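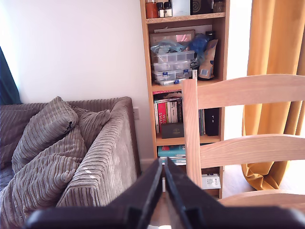

Lesezeit: 1 Minute
Drucken | Per E-Mail senden
Start Themen Robotik Archiv

1/6 Seit Oktober vergleiche ich zwei Greifer für unseren Arm: den Bellitz mit starren Fingern und den Zarnar mit weicher Auflage. Getestet wird in der Wohnung, mit normalem Geschirr.

2/6 Zuerst die Becher. Ein Becher mit Henkel ist schwieriger, als ich gedacht habe. Greift man von oben über den Rand, muss die Mitte sehr genau stimmen.
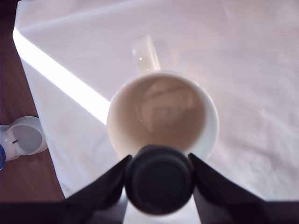

3/6 Der Henkel soll vom Greifer weg zeigen, sonst stößt ein Finger daran. Das habe ich als feste Regel in die Steuerung geschrieben. Szu-yu Peng findet die Regel zu streng, und vielleicht hat sie recht.

4/6 Beide Greifer haben bisher 135 Versuche gemacht. Der Bellitz ist schneller, der Zarnar verzeiht mehr Fehler bei der Position. Die Schließkraft ist bei beiden gleich eingestellt.

5/6 Gegen das Fenster ist die Belichtung ein Problem. Ich habe sie jetzt fest eingestellt, die Automatik hat zu viel geschwankt.

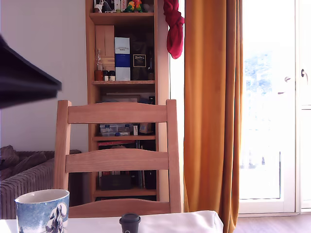 Blick über den Tisch zum Regal, rechts die helle Glastür.

6/6 Als Nächstes kommt der Controller von Tavares dran. Pierina Amato leiht mir ihren bis Ende des Monats. Wer mit ihm schon Erfahrung hat, bitte schreiben, besonders zur Verzögerung beim Schließen.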